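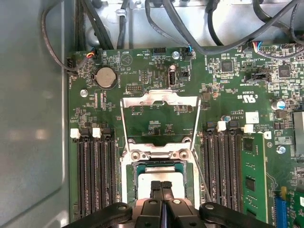 Cametti Flendeo refurb kit, reviewed June 2025

The sales page for the Flendeo says it will "reseat any desktop CPU, unattended." I'd cross out two of those words. We ran it for three weeks on old office towers and logged 137 processor placements, and I still wouldn't leave the building while it works.

Placement itself is decent. Fingers close on the chip's edges, the wrist camera finds the socket, down it goes. The trouble is everything before that. You teach each board model by hand, and the Wirine software lost my taught positions 7 times. Support told me to update. I had.

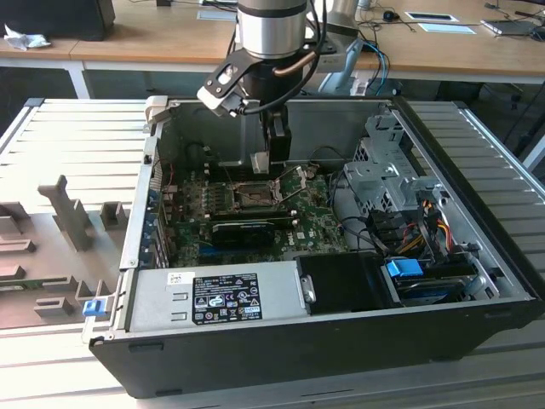 Towers have to lie flat with the side panel off, and a person still does that part, so the labor savings in the brochure look generous to me. Budget over 2 hours for a case it hasn't met before. The Kadlec fingertips are sold separately, a fact I found on page 3 of the quote.

If you process stacks of the same machine, ask for a trial and bring your own worst boards. For mixed lots I'd pass.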